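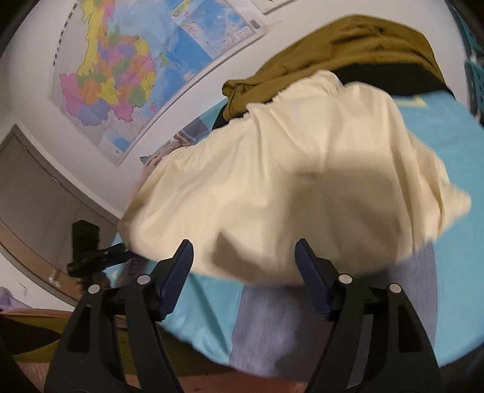 Bed Linen in a Shared House: Sorting, Changing and Storing
Project report, Household Studies, second year
Hrefna Overgaard and Nipon Khunthong
Submitted 24/11/2020

1. Background

Our assignment was to pick one household job and find out what makes it slow. We picked changing the beds. Both of us live in the Stovau house, where the linen is shared and kept in one hall closet. Most of it was left by earlier tenants, so very little matches. A bed there can easily have a turquoise sheet with olive green and black fabric on top of it and a cream cloth tucked under the edge of that.

We wanted to know where the time goes when one person strips a bed and makes it again.

2. Method

Hamisi Mwakyusa and Sille Brynjólfsdóttir agreed to let us use their beds along with our own two. Each bed was changed once a week, starting in July. The person doing the job worked alone and the other one kept time with a phone. We split the job into four stages:

Stripping: everything off the mattress.
Sorting: wash pile, keep pile, belongs to someone else.
Finding: getting the clean set out of the closet.
Making: sheet, covers, pillows.

We logged 30 changes. The total time was 441 minutes. We did not count washing or drying, as the machine is in the basement and there is often a line for it.

3. What we found

Stripping was quick every time. Making the bed was slower but steady, and it got a little faster as we went on. The two stages in between caused the trouble.

Sorting was slow when the bed had many layers. Once they are bunched up together it is hard to tell a pillowcase from a loose cover without picking it up and finding the open end. Cream and white pieces were the worst for this. Soft, fuzzy pieces were easy to pick out by touch but tended to get carried along with whatever was lying on them. Small items also get lost in the folds, mostly on the side of the bed next to the wall. Sille lost a sock this way and got it back from the dryer with the pillowcases.

Finding was slow for a different reason. The closet had fitted and flat sheets in the same stack, and the sizes are washed off most of the labels. Twice Nipon took out a sheet, put it on three corners and had to start over.

4. Changes we tried

In the second half of the project we made three changes.

We started stripping from the wall side, one layer at a time, and shook out each piece before putting it down. This made stripping longer, but there was less to sort afterward.

We marked the sheets with a laundry pen inside the hem, S for single and D for double.

We stored each set inside one of its own pillowcases. Hamisi did not like this because the sets came out more creased. We left it up to each person.

5. Problems with the project

The timing is not very exact. Hrefna sometimes forgot to stop the clock between stages, and those changes only have a total. We also knew we were being timed, so we may have worked faster than usual. Four beds in one house is a small group.

6. Next steps

Our supervisor, Ásdís Eyvindsson, suggested repeating the work in a house where the linen all matches. We have asked the Gunnlaugsson house and are waiting to hear back. The time sheets are in the folder with this report.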